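Home Essays Workshop Notes About Subscribe

The Simulator Is Where Good Intentions Go to Cook

Tiago Bastos
November 23, 2022
6 min read

I have been building a robot that can move a frying pan. I started in August, in a corner of the Plorncombe workshop between the drill press and a canoe that has been under repair for longer than I've been a member. I called the project Sterna, after the terns, which travel enormous distances without complaint. Sterna has so far traveled the length of a bench and complained the whole way.

My position, which has made me unpopular at the Plorncombe tea urn, is that people building robots at home should spend most of their first year in simulation. The workshop crowd hates this. They joined to get away from screens. They want to smell the solder, and I understand, I like the smell too. But I have spent $833 on motors and brackets, and 3 of the motors now make a sound like a man clearing his throat before a speech.

Every one of them died of something a simulator would have told me for free. One was asked to bend an elbow past the point where elbows bend. Another spent an evening pushing against the bench, which I had forgotten to mention to it. Magalhães, who has the locker next to mine and a low opinion of software, says these are the lessons you remember. I remember them very well. I would have liked to remember them more cheaply.

The usual objection is that simulated kitchens are too nice, and I'll grant it. Mine has marble counters. I have never lived with marble counters, and there isn't a crumb, a dish towel or a jar of anything to knock over.

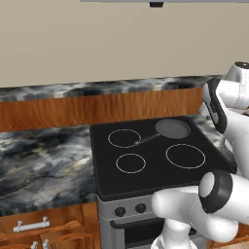 But a clean kitchen is a fine place to find out that your arm can't reach the handle without leaning over the stove like somebody's uncle. Moving the base takes me thirty seconds in software. On the bench it takes an afternoon, plus a conversation about who had the good hex keys last.

What the simulator can't do is friction, or at least mine can't do it in a way I believe. Pans slide as if they had somewhere to be. I tuned this for six evenings and then a fellow from Votero, the rental place down the road, let me drag a real skillet over a real cooktop in his showroom until a customer came in. My numbers were off by plenty. So yes, Magalhães, you do eventually have to touch the thing.

I still say eventually. Sterna goes back on the bench once it can do thirty pan moves in a row on the marble, and the record at present is 3.

Older: In Defense of the Ugly Bracket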